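The Gray Rooms at Drorkbridge

Reading time: 6 minutes

Come in, come in, and welcome to the gray page of our gallery. If you have been following along with the house from the start you will already know the yellow page and the page of doors, and this one carries on from there, into the three rooms at the back that we always said we would get to when the weather turned and then somehow got to in a rush, all at once, with the furniture piled up in the hallway and a kettle balanced on a stepladder.

I should say first how we arrived at gray, as it was the last color in the world I would have picked. I grew up in a house with a green kitchen and an orange hall and I have never got over it (I don't want to, either). But Geetha Arumugam, who has the other half of the house and a far better eye than mine, kept saying that the back rooms wanted quiet. They face the wrong way for sun until late in the afternoon, and whatever warm color we held up in there went muddy by lunchtime. We held up a cream, and it looked like old custard. We held up a pink that was lovely in the shop and looked like a sticking plaster on the wall. Then she pinned up a scrap of pale gray left over from a job of her cousin's, and we both stood there with our tea and didn't say anything for a while, and that was more or less that.

The gray we settled on is called Amin on the tin, and I can't tell you much about the name except that Harish Gounder at the paint counter in Govthorpe says it the way you'd say a friend's name and reaches for it without looking. It's on the blue side of gray. You wouldn't think so in the tin, where it looks like wet cement, and you wouldn't think so on the first coat either, when I had a bit of a wobble and wanted to call the whole thing off. Wait for the second coat! It goes cooler and softer, and in a good strong light the middle of the wall turns nearly silver. I have caught myself just standing in the doorway looking at it, with a basket of washing on my hip.

For those who write in asking for the practical side (and you do, and I love it, please keep on), these are the bits I remember.

The walls were in a worse way than we thought. Under the paper was more paper, and under that a shiny brown paint that nothing wanted to stick to. Revathi Rodrigues lent us her steamer for a week, which turned into most of a month, and she never once asked for it back. We filled, sanded, filled again where the sanding had shown up fresh holes, and then put on a coat of Prekon, the thick white primer, all over. I had only meant to do the patches. Manikandan Naidu talked me into doing every inch, and he was right, as the one corner I skimped on behind the bookcase still shows a faint brown bloom when the lamp is on.

The paint came to 214 dollars for the three rooms, with brushes and one new roller sleeve. That doesn't count the sandwiches. I did the cutting in by hand with the old two-inch brush, the one with the taped handle, and Keerthana Menon rolled behind me, and we found it went best if neither of us stopped to admire anything until we had reached a corner. When we did stop, we got a line you could see from the far side of the room, and that's why the long wall has three coats and the others have two.

What I had not expected was how much a plain gray wall moves about during the day. I suppose every wall does it, but on a yellow wall you only see yellow. On the gray you see all the weather. First thing in the morning it's flat and a bit grumpy. By ten it has picked up a sort of shine on the window side and it slides off from there, going duller and duller toward the corner. After supper, with just the one lamp, the shadows of the furniture come up brown against it, or nearly purple some evenings, and Geetha says this is the only time of day she'd call it a warm color. I'd never have got those browns out of a cream wall. We've put the dark things in these rooms on purpose, the big old chair and the chest from upstairs, and they look grander than they have any right to.

A word about trim, as 53 of you asked me about the trim after the last page (I did go through and answer every one, so if you didn't hear from me, look in the folder where your email puts things it doesn't trust). We left it white. We talked about doing it in the same gray, baseboards and all, and Manikandan even painted one length as a test, but I missed the edge. I like to know where a wall finishes. The painted length is in the shed now and is holding up some seed trays very nicely.

The ceiling was Keerthana's department. She mixed the gray half and half with plain white in a bucket and wrote the amounts on the bucket lid, and then the lid got used as a palette for something else, so please don't ask me for the recipe. It came out like the inside of a shell. In the smallest room you can hardly find the place where the ceiling begins, and people who have stayed in there tell me they sleep well, although one did say it was like waking up inside a cloud and that she'd had to lie still for a minute to work out which way was up.

If you're thinking of going gray yourself, my own advice would be to paint a big sheet of lining paper and move it around the room for a few days, morning and night, behind the chair and beside the window and over by the door. A little square from a sample card won't tell you a thing. Put something dark next to it, too. And get the bigger tin, because we ran out with one strip left to do above the closet, and the new tin was a hair duller than the old one, and I can find that strip in two seconds flat even though no visitor has ever pointed to it.

The curtains are still not up. I know. I have the fabric, I have the hooks, and I have a very clear picture in my head of how they'll hang. Revathi has offered her sewing machine, and after the business with the steamer I'm a little shy of saying yes, but I expect I will before the fall.

Now to the gallery itself, and the gray.
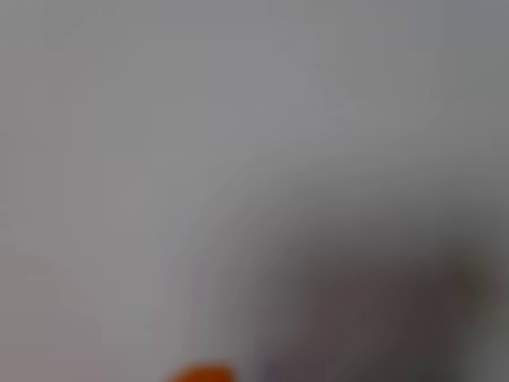 Page last changed: May, in the evening

Pale, cool gray with just a breath of blue in it, almost silver where it's brightest, and then deepening off to the right until it melts into those charcoals and brownish blacks low down. There's a bit of purple in the dark part if you look toward the left of it, and I'm very fond of that. Geetha prefers the bright side, with its faint soft band curving down through the gray. The page of doors is still where it was, and I'll be adding the upstairs landing to the yellow page once I've found where I put my notes on it.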